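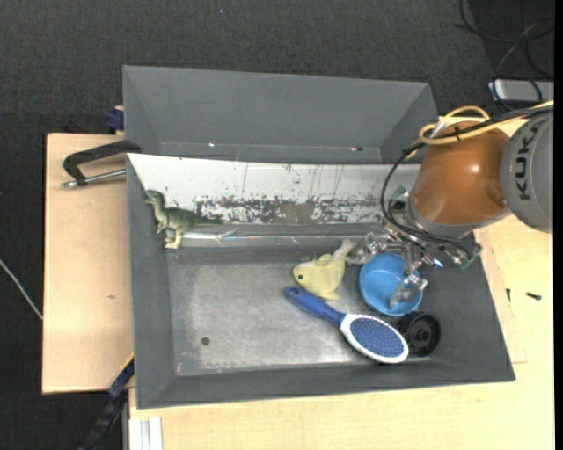 Workshop Tips: Sharing a Bench With an Arm

Posted in May by the Lutstead bench desk

Our returns room at Lutstead got its first arm last spring. Management called it a colleague. It has yet to buy a round. What follows is what the rest of us have picked up about working beside one, and most of it applies to any shop where a machine has taken over the picking up and putting down.

Clamp everything, then clamp it again

A person leaning on a tray that slides will swear and pull it back. An arm carries on reaching for where the tray used to be, with great dignity. Clamp the tray to the bench by its flange, and put a piece of scrap board under the clamp if you care about the bench top. C-clamps are fine. The small spring sort from Virura are handy for corners, but don't trust them with the whole job. Check them at the start of the shift and again after dinner. If you can shift the tray with one hand, so can the arm, and it has more hand than you.

Mark the tray's corners on the bench with masking tape as well. When somebody moves it to sweep (somebody will), you can put it back without an argument.

Choose your test objects badly

The man from Bednárik who set ours up brought a case of tidy wooden blocks. It picked those up all day. Then we gave it real returns, and the success rate went down the stairs on its bottom. Fill your practice bin with awkward stuff from home: something plush, something shiny, a brush with a long handle, a bowl, a toy with a tail. Soft things squash, shallow bowls tip, and brushes like to be picked up from the end you didn't expect. Keep a box of these under the bench and write BIN TEST on the lid, or they will go home with people. We lost 2 good ladles that way.

Change the mix every Sunday night, or whenever your quiet shift is. Five or six things at a time is plenty for a fair trial.

Cleaning a sheet-metal bin

Warm water, a drop of washing-up liquid, a soft cloth. No scouring pads — they leave bright scratches, and bright scratches catch the light and confuse the camera, if yours is as easily upset as ours. Scuffs on a painted bin can be left alone. The speckles on a white backboard mostly come off with a paste of bicarb and water left on for 5 minutes. The ones that don't are now part of the furniture.

Switch the arm off at the wall first. Stopping it from the screen does not count, however convincing the screen is.

Cables

Give them slack at every joint and look at them with the arm stretched out as far as it goes as well as when it's parked. Anything on the floor should run along the wall or under a cover strip. Carpet hides a cable very well until your foot finds it. Stray screws on the bench want picking up the same day and matching to the hole they came from. We keep a jam jar for the unclaimed ones, and it is a worrying jar.

What happens to your own job

Less lifting, for a start. Before the arm, each of us handled 300 items a shift, and you felt it in the wrists. Now you handle the ones it gives up on, so your day is made up entirely of the difficult cases. Some people enjoy this. Others found that the easy ones were where they used to do their thinking. If you have any say in the rota, ask for the arm to be minded in turns of no more than 3 hours. Watching something nearly pick up a bowl is more tiring than picking up bowls.

Ask who gets trained to restart it, too. At our place it was first going to be the supervisor only, so every dropped item meant a walk to the office. Once all the bench staff had learnt the reset, the walk stopped and so did the sighing.

And get the extra duties written down. Clearing the tray, wiping the backboard, tightening the clamps, emptying the jar: small jobs, but they used to be nobody's and now they are yours. Brendetel, who lease us the arm, put none of them on the daily sheet, so we typed our own and taped it by the kettle. It has grown to two sides.

Lutstead Workshop Tips | Contact the bench desk | © Lutstead | Back to top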